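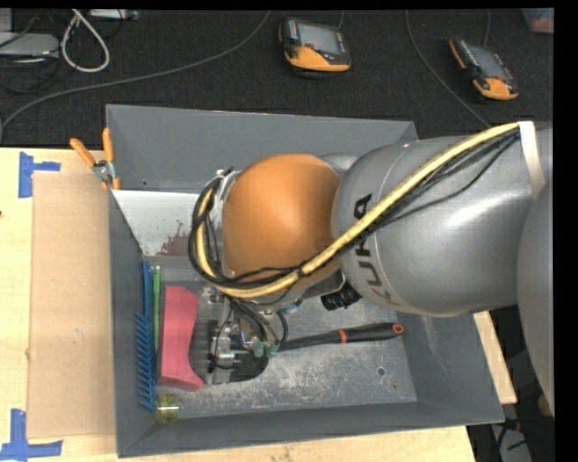
DONEDHAM, February 18, 2023. Partanen Automation has published the results of a trial that asked whether one industrial arm can do a small, dull job found in most homes and most repair shops: take mixed items out of a bin and put each one where it belongs. The arm finished the job without help in some bins and failed in others. The company does not consider the method ready for sale.

The trial used 101 bins. Each was filled by hand with tools and household items, with no fixed layout and no two bins alike. The system had no list of the contents before it began. It had to choose an item, pick a grip, lift, and place the item in a marked area beside the bin. A total of 352 items were presented.

Results were sorted by item type. Solid items with straight sides, such as blocks and boxes, gave the fewest errors. Long handles were next. The arm could grip them, but a tool lifted away from its balance point tended to turn in the fingers, and a turned tool was scored as a failed placement even when it reached the right area. Thin items lying against a bin wall were the hardest group. The gripper needs clearance on both sides of an object, and a wall removes one of them. Combs, sticks and flat brushes were often left for last and then not picked at all.

Clear and partly clear plastic was scored as a separate group. Depth readings on these items were poor, and the software placed the grip point too low or refused the pick. A change to the lighting reduced refusals but did not remove them.

"A person clears a bin like this while thinking about something else," said Vikas Maurya, who led the trial for Partanen. "The arm can do a good part of it. The part it can't do is spread through every bin, so somebody still has to stand there. For a shop owner that is the number that matters."

The company set three conditions for calling the chore done: the bin is empty, every item is in the correct area, and no operator has touched the system. Of the 101 bins, 9 met all three. In a further 7, the arm emptied the bin but placed one item wrong. The rest needed at least one operator action, most often to move an item away from a wall or corner.

Speed was recorded but is not part of the published score. The arm was run at reduced speed throughout, and Partanen does not offer a comparison with hand sorting on that basis.

The company also lists what the trial did not cover. Wet items, cloth, food and glass were left out. No item was sharp enough to need a guard. The arm was fixed in one place, and no test was made of moving between rooms or work areas. The hardware is of factory size and is not proposed for use in a home. Partanen's view is that household machines will meet the same grasping problems with less reach and less lifting power.

A second round is planned for August, using a narrower gripper built by Belley and a revised routine that slides an item away from the wall before lifting it. The three conditions will stay the same so that the two rounds can be compared. Items that failed in the first round will be kept and used again.

The trial report, including the item list and the scoring sheet, is available on request from the Partanen office in Donedham.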